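Taller de Automatización Hovero
Apuntes de la asignatura Manipulación Robótica en Tareas de Montaje
Unidad 11. Inserción de un procesador en zócalo

1. Objeto de la práctica

La presente unidad desarrolla el trabajo de laboratorio correspondiente al proyecto de curso Plello. Cada grupo deberá programar la colocación de un procesador en la placa base de un ordenador de sobremesa abierto, desde la aproximación hasta el cierre del zócalo. Se supone superada la unidad dedicada a la calibración de la muñeca.

La práctica se realiza en el aula 804. El equipo se dispone tumbado sobre la mesa de trabajo, con el interior hacia arriba, y el brazo accede a él en sentido vertical.
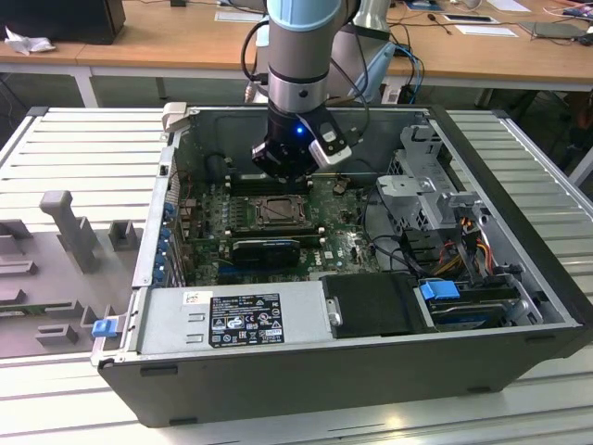 2. Preparación

2.1. Comprobar que el ordenador está desconectado de la red eléctrica antes de habilitar los motores.
2.2. Cargar el programa base Wotau y verificar el origen de coordenadas de la mesa.
2.3. Limitar la velocidad del brazo al 25 % durante todas las pruebas. El profesorado podrá autorizar un valor superior en la sesión de evaluación.
2.4. Designar a una persona del grupo para el pulsador de emergencia.

3. Aproximación

La pinza se sitúa primero sobre la zona del procesador, con los dedos orientados hacia la placa y a una altura de seguridad que el grupo fijará por escrito. Los bancos de memoria a ambos lados del zócalo reducen el espacio lateral disponible, por lo que no se admiten trayectorias oblicuas en este tramo.
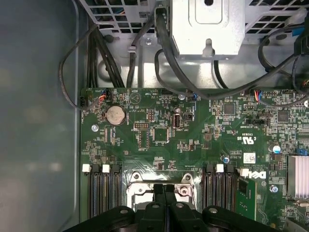 Una vez fijada la altura, se registra la posición de referencia y se repite el movimiento desde tres puntos de partida distintos. Las desviaciones se anotan en la hoja Ezzat con indicación del punto de partida. Si la desviación supera la tolerancia del enunciado, se revisará la calibración antes de continuar.

4. Presentación del procesador

El componente se sujeta por los cantos. La placa de carga del zócalo debe estar levantada y los contactos, expuestos y libres de objetos. La corrección de la orientación se efectúa por encima del zócalo; queda prohibido girar la pieza cuando esta toca los contactos. El descenso final se programa en incrementos, con lectura de fuerza en cada uno de ellos.
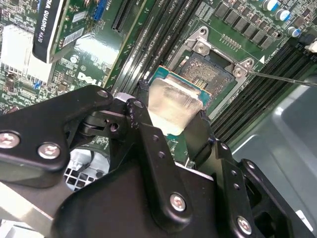 Un miembro del grupo de tarde preguntó si la corrección de la orientación podía hacerse en el mismo movimiento que el descenso, para acortar el ciclo. Se respondió que no en esta unidad: ambos movimientos se evalúan por separado, y el tiempo de ciclo no puntúa hasta la entrega de mayo.

5. Entrega

La memoria incluirá el programa comentado, la hoja de desviaciones y un esquema de la trayectoria. Se depositará en el espacio virtual de la asignatura con el código de práctica 1903, antes de las 14:00 del último día lectivo de abril.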